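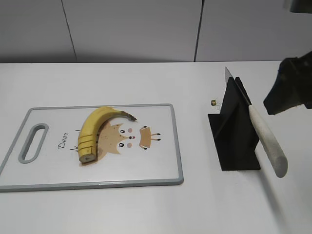
A chopping board with a deer design on a white table.

Furkport repair night moves to bigger hall after full house

Jun 27, 2021

The bicycle story and repair night run by Zilico, the small frame workshop on the harbour side of Furkport, will move to the old net hall in November. Tickets for the last one sold out and people had to be turned away at the door.

Zilico has put on the evening in its own workshop for four years. Riders bring a bike that needs work, sit down to a plate of food, and listen while others take the floor to talk about a journey. The workshop can hold 80 people with the benches pushed back. The net hall can take 600, although the organisers plan to sell fewer tickets than that and keep one end clear for repair stands.

All money from the door goes to Nudomow, a charity that lends bicycles to children and teaches them to ride on the road. It works with schools in Furkport and in the villages up the valley. Its bikes are lent for a school year and swapped for a larger size when the child outgrows them.

Saimi Pelkonen, who started Zilico and still builds most of its frames, said she had put off the move for as long as she could.

"I like it in the workshop. You can smell the oil and people lean on the benches," she said. "But we had a queue down to the slipway last time, and some of those people had ridden a long way to get here. I didn't enjoy sending them home."

The net hall has been used mainly for storage and for the winter market. The town council agreed this month to let it to Zilico for one night at the community rate. The hall has toilets and a small kitchen but very little heating, and anyone planning to come is asked to bring a coat.

Bikes can be left under cover along the east wall. There will be no parking for cars at the hall itself, apart from spaces for disabled visitors. The public car park by the ferry office will stay open until midnight.

There will be 13 speakers, each with a slot of eight minutes. A bell is rung at seven minutes and again at eight. Slides are not allowed, a rule that has stood from the first evening, when the projector failed and the talks went ahead without it.

Among those already confirmed is Ubaldo Cattaneo, a retired postman who rode his round in the upper valley until the post office gave him a van. He will talk about the winter the pass was shut and he delivered on foot with the bike over his shoulder. Jytte Þrastardóttir will speak about riding with her two daughters along the coast on a cargo bike with a slipping chain.

Hatice Karabulut, who runs the lending scheme at Nudomow, will also take a slot. She plans to talk about a single bicycle, a red one with small wheels, that has been lent to a different child every year and come back each summer.

"It has had new tyres, new brakes and two saddles," she said. "The bell is the same one. We get asked for that bike by name now. The children call it Yu, and I have never found out which of them started it."

Nudomow says demand for its bikes has gone up. It has a waiting list in three of the valley schools and is short of the smallest sizes. Anyone with a child's bike they no longer need can bring it along in November, whatever state it is in. Bikes that can't be mended will be stripped for parts.

The charity is also looking for adults to help with its road lessons, which take place on school mornings. Helpers ride at the back of the group and are given a day's training first. They need their own bike and helmet, and must pass the usual checks for work with children.

Food will again be cooked by Melahat Ersoy, whose café in Mill Street supplies the evening at cost. She said the menu would stay much as it was, with lentil soup, flatbread and a stew, but that she would need to borrow pans. The café will close early on the day so that her staff can use its kitchen to prepare. Visitors are asked to bring their own bowl and spoon, as before.

Not everyone is pleased about the larger hall. Some regulars wrote to Zilico to say they would sooner see two small nights than one big one. Pelkonen said she had thought about that and might still do it next year, but the hall was free on only one suitable date and the workshop could not spare a second evening before the end of the year.

The repair stands will be open from five o'clock, with the first speaker at seven. Mechanics will look at brakes, gears, punctures and loose bearings. They will not take on wheel building or electric motors, and owners are expected to stay with the bike and lend a hand. Inner tubes and cables will be on sale at trade price.

Tickets go on sale at the workshop counter in September. There will be a reduced price for under-16s, and children who have a bike on loan from Nudomow get in free with one adult. A small number of tickets will be kept back for sale at the door.

Anyone who would like to speak can leave their name and a few lines about their story at the workshop. First-time speakers will be given priority for the places that are left. Zilico is closed on public holidays and for the first two weeks of August.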